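Can a Machine Fold the Laundry Yet?

I run a small laundry service, two storefronts and a van, and every few months a customer asks when I'm going to get a robot. The washers and dryers already are robots in a way. They fill, heat, spin and stop on their own. What people mean is the part after that, where a warm pile has to become a stack.

Last March I went to a trade show to see how far things had come. A company called Trumora had a folding cabinet on display. You clip a shirt to the front, the cabinet pulls it in, and a folded shirt drops out of the bottom. It did 33 shirts without a jam while I stood there. It also needed a person to find each shirt, turn it right side out and clip it up straight, and by then my staff would have folded it.

The harder problem is doing the whole job in an ordinary home, on whatever flat surface is free. At my house that means the bed, and I suspect it does at yours. A T-shirt laid on a sheet has no fixed shape. Lift one sleeve and the shoulder comes with it, and the edge you just straightened may move too.

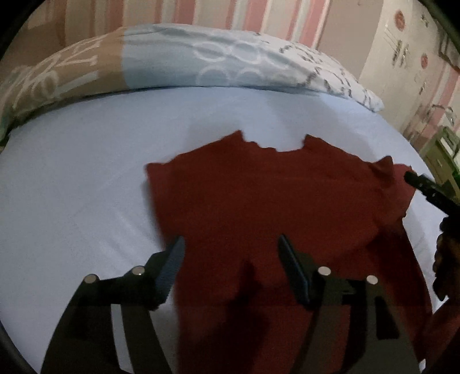 Why is folding so much harder for a machine than washing?

Washing treats every item the same, and folding can't. A drum doesn't need to know where a collar is. A folder has to find it and keep track of it while the cloth shifts, then start over with the next thing in the pile, which may be a sock or a fitted sheet.

Eltard, another exhibitor, had a two-armed machine that worked from a loose pile. It took 11 minutes on one hooded sweatshirt. I was still impressed — five years ago I saw nothing like it — but my Saturday crew gets through 200 pieces before lunch.

So my answer to customers is no, for now. I would buy a machine that could sort and flatten and leave the folding to us. For a house with kids, I'd wait.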